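How to Request a Replacement Parking Permit

Residents of the Gilbert and Levden zones may request a replacement permit when the original has been lost, stolen or damaged. The procedure applies to annual permits only. Visitor passes are handled separately by the Jurnach office.

Before you begin

Have your permit number and vehicle registration ready. The name on the registration must match the name on the permit account. If you have moved within the past year, update your address first.

Submitting the request

1. Complete Form 961, available at the Pesodby service counter or by mail.
2. Mark the reason for replacement in Section B. For a stolen permit, enter the police report number.
3. Attach a copy of your current registration. Damaged permits must be returned with the form.
4. Sign and date the form, and submit it at Counter 64.

A temporary permit is issued at the counter. Place it face up on the dashboard, on the driver's side. It is valid in your home zone only and may not be transferred to another vehicle.

After submission

The replacement is mailed to the address on file. Once it arrives, the old permit number is canceled, and a vehicle displaying it may be ticketed. If you later find the original, return it to the counter.

Questions about a pending request should be directed to Gaëtan Bodin, Permit Services, extension 189.

Page last revised 04/09/2019.

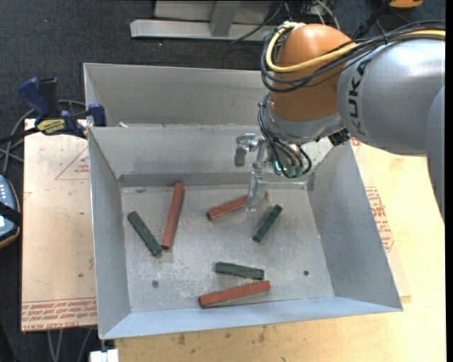

Requests sent by mail should be addressed to Permit Services, Room 100, and must include a daytime telephone number.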